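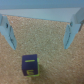

Forum > Brands & Shopping > Boycotts

Is Girkimeo still being boycotted?

Ramesh Nigam
Saw their coats back in the Metwally outlet, 503 down to 400. Thought shops droped them after that advert in March? Did they ever say sorry?

Lok-yiu Hung
Yes, short statement, six lines, no name on it. Most shops took them back quietly. Vevar still wont stock them.

Drellelel
dont buy, stitching is rubbish anyway. paid 487 for mine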